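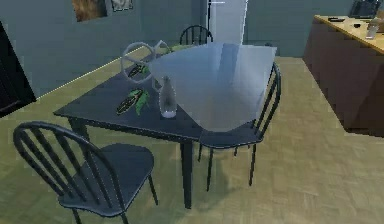

Last week we finished with forward kinematics, and I promised that this week the arm would have to do something useful with it, so we are going to spend the whole session on the question of how a planner knows what it may and may not touch. We shall work in the simulated kitchen throughout, partly because it is kind to beginners (you can reset it as often as you like) and partly because a simulator lets us cheat in ways that are good for teaching. One of those cheats is drawing the arm see-through, a pale blue shape over the tabletop, so that the far side of the table and the back of the right-hand chair still show through it. Please keep that setting on for the exercises. The clear glass bottle will be our main obstacle today, with the two ears of corn beside it as the things we might want to pick up, and you will find it much easier to judge a clearance when the arm isn't hiding the very thing it is about to knock over.

Two geometries, one object

Everything in the simulated room exists at least twice. There is the visual mesh, which the renderer draws, and there is the collision geometry, which the planner asks questions about. They are usually made at different times, often by different people, and they need not agree. A bottle may be drawn with a lovely narrow neck and yet be, as far as the planner is concerned, one fat cylinder from bottom to top. That is quite a sensible choice. Checking a cylinder is quick, and a path that clears the cylinder will clear the bottle inside it.

The trouble starts when the simple shape is too generous. Think of a spindle-back chair. If we wrap the whole chair in one box, we have filled in all the air between the legs, and any chair tucked under a table will overlap the table before the arm has moved at all. Plutcombe, our planner, will not complain about two fixed objects overlapping, but it will happily refuse every goal near that edge, and you may lose an afternoon wondering why. I certainly have.

The usual cure is to split the object into several convex pieces. Pidell does this for you when you import a mesh, and the limit on pieces is yours to set. Start with 15 for a chair and look at the result before you raise it. For the bottle, 2 is plenty – one for the body and one for the neck.

Padding

We never plan against the bare geometry. Each obstacle is grown outwards by a small margin to allow for errors in where we think it is. In simulation the poses are exact and you could set the margin to nothing, but I'd rather you got into the habit now. Glass gets more padding than corn in my own settings file, for reasons I hope are plain.

Remember that padding applies to the thing you want to grasp as well. If the planner says that no grasp on the corn is reachable, the first thing to check is whether you have told it that contact between the fingers and that one object is allowed. Huia Bright wrote the allowed-contact helper in the Costigan tools and her notes at the top of the file are well worth reading slowly.

Exercises for Friday

Load the kitchen world and switch the display from visual to collision. Write a sentence or two on each object where the two views differ in a way that would matter to the arm.

Plan a reach to the nearer ear of corn with the default settings. Then double the padding on the bottle and plan again. Compare the lengths of the two paths. The sampler is random, so do this over 400 runs and report the median; a single pair of paths tells you very little.

Replace the pieces of one chair with a single box and repeat. Which goals are lost?

Exercise 4 is optional: the same reach with the Droditz optimiser in place of the sampler. It likes to shave corners, so watch the elbow as well as the hand – the elbow is where most of last year's group came unstuck.

Hand in your plots with the settings file that made them.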